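The Raffle

by Efraín Cuadros 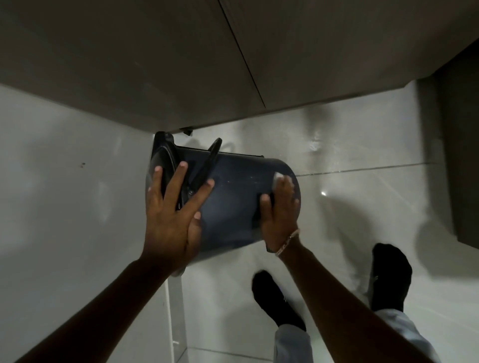 A slate-blue bucket, black handle, white tile.

The letter said that Yesenia Carhuamaca had won second prize in the Hillix Home Center grand raffle, and that second prize was 2,383 dollars in store credit, to be spent in one visit. She read it at the kitchen table, then handed it to her sister to check for tricks.

"One visit," Yurani said. "That's the trick."

"It's a big store."

"It's a big store that sells gravel."

They drove over in May, when the garden section had spread into the parking lot and you had to walk through a kind of jungle to reach the doors. Yesenia had made a list. It began with a refrigerator and ended with a refrigerator, crossed out, with a question mark.

The manager, Nilton Nina, met them beside the paint. He had a carnation in his buttonhole and the letter's twin in his hand. He shook hands with both sisters, then with a customer who had stopped to ask about hinges.

"Appliances are not included," he said.

"Where does it say that?"

He turned the letter over. It said so on the back, in type the color of weak tea, along with lumber, plants, paint, anything with a plug, and anything from the Graretti line, since the Graretti people were sensitive.

"What's left?" said Yurani.

Nilton Nina considered this as if for the first time. "Aisle nine," he said.

Aisle nine was mops. It was also sponges, dustpans, doormats, and a long wall of buckets that went up farther than a person could reach without a ladder (ladders were in aisle four, and not included). A boy named Brayan Huaranga had been assigned to help them. He was sixteen and had the look of someone promised a different summer.

"My mother likes the Dusteck ones," he offered.

"The Dusteck what?"

"I never asked."

They filled two carts. Yurani, who had come along to be sensible, discovered strong feelings about scrub brushes. By noon they had spent 383 dollars and could not see over the handles.

"That leaves 2,000," Brayan said, and sat down on a doormat.

Yesenia looked up at the wall. She thought of the refrigerator at home, which hummed like an uncle. She thought of Mrs. Apaza across the street, who had won first prize, a cruise, and had mentioned it to everyone, including the dentist.

"How many people live on our street?" she asked.

"Enough," said Yurani.

It took Brayan three trips with the store truck. Every porch got a mop, a doormat, and a bucket with a bow on it. Mrs. Apaza got four buckets, and a card wishing her calm seas.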